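Mamevora K2 Key Cabinet, four months in

The K2 is a wall-mounted steel cabinet with 105 numbered hooks, a keypad lock and a hinged center panel. I bought it to replace two pegboards and a drawer. It went up in November and has been opened several times a day since then.

Mounting takes four screws through the back plate. The supplied plugs are for masonry. For drywall over studs you will need your own hardware, and the holes are not spaced for studs, so I fixed a backer board first. The template printed on the carton matched the actual holes, unlike the one Cudmont ships with its smaller cabinet.

The keypad accepts codes of four to eight digits. It stores 20 user codes and one master code, and it logs the last 4,000 openings. The log can only be read over a cable, through the Mamevora software, which exports plain text. Battery change is from the outside and does not clear the codes.

Hooks are bent wire, set at a slight upward angle. Standard split rings seat well. Small rings need some care: the opening has to be turned square to the hook, and with the center panel fully loaded there is little room for fingers.
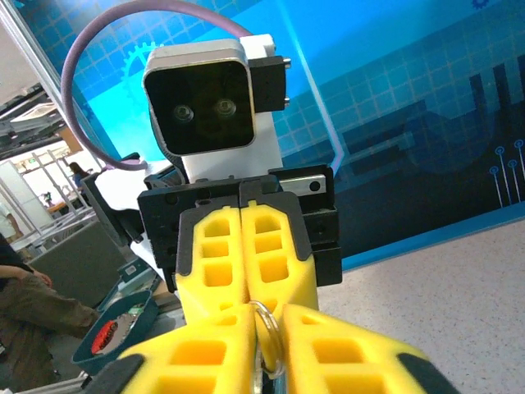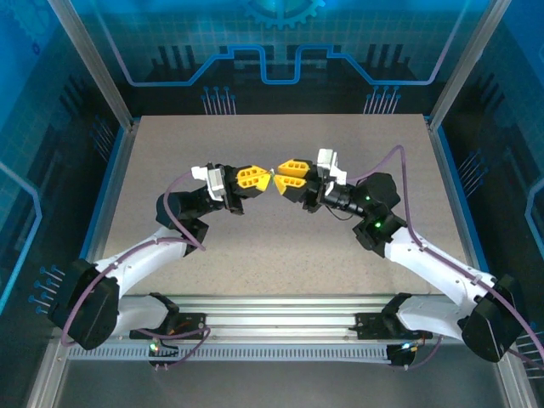 Tags are the weak part of the package. The paper inserts are thin, and the clear covers pop off if the tag is dropped. Samah El Ouafi, who runs the front desk, switched ours to Itolgate tags after two weeks. Those have a snap closure and take a printed label. A bag of 300 is far more than the cabinet can hold, but that is the smallest size sold.

The door seal is adequate for indoor use. The hinge on the center panel developed a squeak in the second month and needed one drop of light oil. Paint has chipped at the lower left corner of the door, where it meets the stop.

Compared with the Adomaitis cabinet I used at my last job, the K2 has a better lock and worse hooks. The Adomaitis hooks are flat steel with a lip, and keys stay on when the door is slammed. On the K2 a hard slam will shake light keys off the top row.

Recommended for offices that need an opening log. If you only need storage, the keyed version uses the same box and hooks.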